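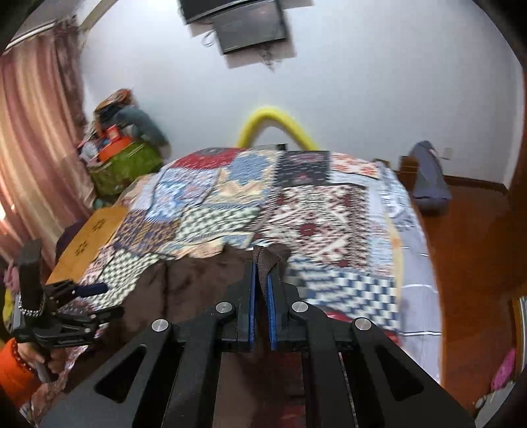 Wenmontの毛布を一か月使った感想

購入したのは10月のはじめです。今の部屋に引っ越してから初めての秋で、夜になると窓のほうから冷たい空気が来ます。前の冬は厚い布団を一枚だけ使っていましたが、暑すぎるか寒すぎるかのどちらかで、よく眠れませんでした。それで今年は、布団の下に重ねる毛布を探しました。

私の日本語は勉強中ですので、おかしい表現があるかもしれません。すみませんが、意味を考えながら読んでください。

選んだのはWenmontのシングルサイズの毛布で、色はこげ茶です。ほかにグレーと薄い緑がありました。友人のTemitope Ezeさんは薄い緑をすすめてくれましたが、私はベッドの上でコーヒーを飲む悪い習慣がありますので、汚れが見えにくい色にしました。送料は別でした。注文してから届くまで7日かかりました。急いでいる人には少し長いと思います。

最初の印象
袋を開けたとき、新しい布のにおいが強かったです。説明書には「一度洗ってからお使いください」と書いてありましたので、その通りにしました。洗った後、においはほとんど消えました。ただし、一回目の洗濯では毛がたくさん出ました。洗濯機のごみ取りネットがいっぱいになりました。二回目は半分ぐらいになり、三回目からは気になりません。黒い服と一緒に洗わないほうがいいです。

肌ざわり
やわらかいです。さわった感じは、ぬいぐるみに少し似ています。高い毛布のような、すべる感じはありません。私はすべる毛布が苦手です。寝ている間に床に落ちてしまうからです。この毛布は布団の下であまり動きませんので、朝までだいたい同じ場所にあります。

洗う前と洗った後では、表面の感じが少し変わりました。洗った後のほうが毛が立っていて、私は好きです。ただ、手でなでると跡が残ります。きれいに見せたい人は、最後に同じ方向へなでるといいと思います。
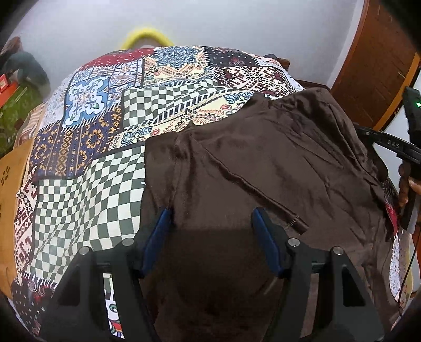 シーツとの相性についても書きます。私のシーツは、いろいろな模様を集めたパッチワーク風のプリントです。このようなにぎやかなシーツには、無地の毛布が合います。もし柄のある毛布を買っていたら、部屋の中がうるさく見えたでしょう。シーツはBabalolaという小さい店で買いました。綿ですが、洗うとしわになりやすいです。それでも模様が多いおかげで、しわはそれほど目立ちません。アイロンはかけていません。

暖かさ
10月の間は、この毛布と薄い掛け布団だけで十分でした。雨が続いて寒かった週も、靴下をはかないで眠れました。夜中に暑くなったときは、足だけ外に出すとちょうどよくなります。真冬のことはまだ分かりません。1月か2月になったら、この文章に書き足すつもりです。

重さは軽いほうです。Uchenna Adeyemiさんは同じ毛布のダブルサイズを使っていて、「もう少し重いほうが安心して眠れる」と言っていました。これは好みの問題でしょう。私は重い毛布だと肩がこりますので、この軽さに満足しています。

気になったところ
まず、静電気です。空気が乾いた日に、化学繊維のパジャマで入るとパチパチします。綿のパジャマに替えたら、かなり減りました。柔軟剤も試しましたが、私の家では違いがよく分かりませんでした。

次に、ほこりです。こげ茶色はコーヒーの汚れには強いですが、白いほこりや糸くずにはとても弱いです。ベッドに座って靴下をたたむだけで、細かい糸がつきます。粘着ローラーを枕の近くに置いて、週に二回ぐらい使っています。

最後に、洗濯表示のタグです。大きくて少し硬いので、首の近くに来るとちくちくします。私はタグのあるほうを足のほうに向けて使っています。切ることも考えましたが、洗い方を忘れそうですから、やめました。

ほかの毛布との比較
買う前に、Fliltmontの毛布も店でさわりました。こちらのほうが厚く、ふちの縫い方もていねいでした。しかし値段が3000円高く、家の洗濯機では洗えないと店の人に言われました。私は毛布をよく洗いたいので、Wenmontに決めました。クリーニングに出すことが面倒ではない人なら、Fliltmontもいい選択だと思います。

乾く時間も大事です。Wenmontは晴れた日なら、朝に干して夕方に取り込めます。くもりの日は次の日の昼までかかりました。物干しざおを二本使って、M字の形にかけると早く乾きます。

おすすめする人
家で洗いたい人、軽い毛布が好きな人、布団に重ねて使いたい人に合うと思います。一枚だけで冬を過ごしたい人には、たぶん足りません。星をつけるなら、五つのうち四つです。タグがもっと小さくてやわらかければ、五つにしました。

2024-11-07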